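Aprendizaje por demostración. Apuntes de la sesión 4
Profesora: Friederike Kuhlmann

Lectura previa: el informe de Morer (capítulos 2 y 3) y las notas de Noemi Haverford sobre teleoperación.

1. De qué hablamos

Hay dos maneras habituales de enseñar una tarea a un brazo. En la enseñanza cinestésica, una persona agarra el brazo y lo lleva con la mano. En la teleoperación lo conduce a distancia, con un mando o un brazo gemelo. En ambos casos se graban posiciones e imágenes y luego se ajusta una política que las imita.

El folleto de Nidholm lo resume como «enseñar sin programar». Desconfíen de la frase. Alguien decide dónde empieza cada episodio, qué se descarta y qué cuenta como éxito, y eso también es programar, solo que queda peor documentado.

2. El número de demostraciones

Morer habla de 200 demostraciones por tarea; Nidholm anuncia 20. Las dos cifras dicen poco si no sabemos cuánto variaban los objetos de sitio. Con 2.000 episodios casi idénticos se aprende muy bien una sola mesa.

Pregunten siempre quién manejaba el mando. Un operador experto corrige sin darse cuenta, y uno novato duda, se para y vuelve atrás. La política imita también las pausas.

3. El famoso 66 %

En el ensayo de Brarkley se da un 66 % de aciertos. No he encontrado en el texto cuántos intentos hubo ni si se permitía recolocar el objeto tras un fallo. Mientras no aparezca, yo no citaría esa cifra en un trabajo.

4. Lo que ve la muñeca

Se repite que la cámara de muñeca resuelve la percepción porque acompaña a la pinza. Ayuda en el agarre, de acuerdo. Pero buena parte de la imagen puede ser el propio robot, y los objetos pueden quedar al fondo, cortados o cabeza abajo.

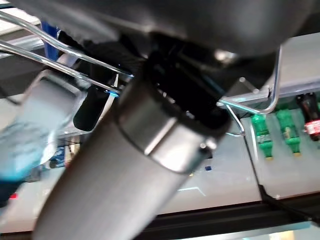
Fig. 3. Vista desde la muñeca: el cilindro metálico ocupa el centro; las botellas verdes, invertidas, quedan a la derecha.

Comparen la figura con los esquemas del método Mahmoud, donde el objeto aparece siempre centrado y nítido.

Para la próxima sesión: una página sobre qué información de la tarea no podría recuperarse solo con esta vista. Se entrega en papel antes de las 10:00.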